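Council Approves Lighting and Edge Repairs for Asow Road

23 March 2020

IRKVILLE - The Irkville Town Council has approved a program of lighting and roadside work on Asow Road, the two-mile route that connects the town center with the Trurov district. The measure passed after a public comment period that opened in January and drew 187 written responses, most of them from residents who use the road after dark.

Under the plan, the Department of Public Works will install 20 new light poles between the Pesonen Bridge and the Trurov turnoff, replace worn edge lines on both sides of the road, and cut back the vegetation along the verge. The department will also repaint the center line on those parts of the route where it has worn away. Work on the edge lines will begin first and is expected to be finished before the poles are delivered.

Asow Road was last resurfaced nine years ago. The pavement itself remains in fair condition, according to the engineering report submitted to the council, and no resurfacing is included in the current program. The report recommends that drainage at the foot of the Pesonen Bridge be inspected again next year.

"Residents were clear in their comments," said Angharad Watkins, director of public works. "The complaint we received most often concerned glare. Drivers told us that on the unlit section they lose sight of the side of the road when they face a strong light. Better edge markings and even lighting should help with that."

The department carried out a traffic count on the route as part of its review. It recorded 3664 vehicle trips over the count period, of which 1384 took place between sunset and sunrise. Council members said the share of nighttime traffic was higher than they had expected and asked that the count be repeated once the new lights are in service.

Councilor Hélder Aguiar, who represents Trurov, said the road had changed in character as more homes were built at its northern end. He asked the department to consider a footpath on the west side, a request also made in several of the written responses. Ms. Watkins replied that a footpath would require the town to obtain land from adjoining owners and could not be added to the present contract. The council agreed to take up the matter separately.

Some residents spoke against the number of poles. Fernanda Teixeira, whose property borders the road near the turnoff, told the council that she supported the new markings but was concerned about light reaching bedroom windows. The department has agreed to fit shields to the poles nearest to homes and to lower the output of all lights on the route after midnight - a practice already in use on Pesonen Street.

The council also directed the department to publish guidance for drivers on the unlit section while work is pending. Drivers are asked to observe the posted speed limit, to switch to low beams in good time when another vehicle approaches, and to use the edge line as a guide when facing bright light.

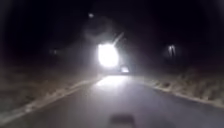 Bright light ahead on a paved road at night, with the pale edge of the pavement at left.

Single-lane closures will be in effect on weekdays from 9 a.m. to 3 p.m. while crews are at work. Flaggers will direct traffic at both ends of the closure, and access to driveways will be maintained at all times. School bus service will not be affected. Residents whose driveways open directly onto the work area will receive written notice at least five days in advance.

Cutting along the verge will be limited to grass and low growth within six feet of the pavement. Property owners who have placed mailboxes, posts or stones within that distance are asked to contact the department before work begins. Items that must be moved will be put back by the crew at no charge to the owner.

Cristóvão Moreira has been named project manager and will report to the council at its regular monthly meetings. Plans showing the location of each pole are available for review at the Department of Public Works, second floor, Irkville Town Hall, during regular office hours. Questions about lane closures or driveway access may be directed to Nathalie Vermeulen in the department's public information office.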